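Section 3 of the Olham file store guide covers getting an old office desktop ready for use as a shared store. Allow an evening for it. You will need a cross-head screwdriver, a soft brush and a second computer to read this on.

## 3.1 Choosing where to work

Pick a spot with good light and a socket you can reach to switch off. Keep drinks and pets out of the room.
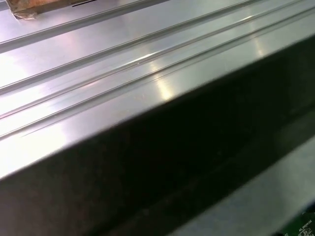 Small screws are easily lost, so put a saucer out before you start. Carpet is the worst place to drop one. Metal shaped into long parallel ridges is nearly as bad – a screw will roll down a channel and stay there. Lay a folded towel over anything like that, but keep the towel clear of the computer's vents.

## 3.2 Opening the computer

1. Copy off any files you want to keep.
2. Shut the computer down, switch off at the wall and pull out the mains lead.
3. Hold the power button in for 3 seconds.
4. Lay the case flat and take off the side panel.

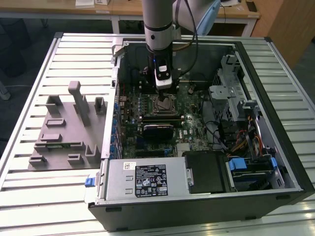 *Tower on its side, side panel removed.*

**Caution:** Touch bare metal on the case before you touch any part inside it.

## 3.3 Fitting the Stelteck drives

1. Slide each drive into its tray until it clicks.
2. Connect the data cable first, then the power cable.
3. Write the drive numbers on a label and stick it inside the panel.

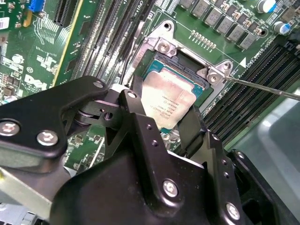
## 3.4 Before you close the case

Tuck cables away from the fans. Check that both drives sit level.
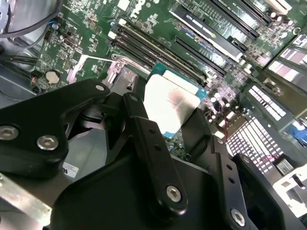
Dust left inside will shorten the life of the store. Brush it towards the front of the case and out. On a Dell board laid out like this one, with the processor socket in the middle, start at the centre and work outwards.

**Note:** Sorin Stojanovska keeps the list of tested drives. Goloveck drives over 200 GB need the firmware update in section 2 – older ones do not.

Refit the panel, stand the case upright and go on to section 4.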